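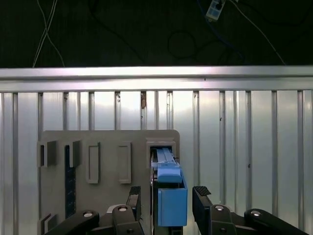

Talks > Workshop practice > Speaker notes
Reading time: 3 min
Filed under: Fitting and Assembly

Slide 2. The blue block and the grey panel

Good morning. My name is Omprakash Semwal and I work with practice boards at Vadow. (Wait for the people at the back to sit.)

Keep this slide on the screen while I speak. Ask the room to look first at the opening with the raised collar, and at the rail which goes up into it. Then the blue block under it.

Say: a collar is a small thing, but for a beginner it helps much. The eye finds the edge of the opening before the hand arrives.

Mention that inside the slot it is dark. On a matte grey board you cannot judge the depth by looking, so our learners in Grovham must feel it. I ask them to go slowly for the last part.

Slide 3. What we ask the learner to do

Three rules, read them aloud:
- Hold the part straight before you move it.
- Do not push if it stops. Go back a little and try again.
- Keep your eyes on the opening and not on your fingers.

Tell the story of Paloma Yazzie and the Patia course in March. She had 6 learners and one board, and they had to wait for their turn. The ones who waited learned a lot from watching. (Short pause, people usually smile.)

Slide 4. Care of the board

Wipe the narrow slots with a dry brush. Do not use oil, it collects dust. Check the collars for worn corners and write it in the board's notebook.

If somebody asks about price: I do not have the new list from Kazemi, please write to me after.

Slide 5. Questions

Leave time for this. If it is quiet, ask who has trained on a board without collars, and how it was for them. Afterwards they can come to the table and try.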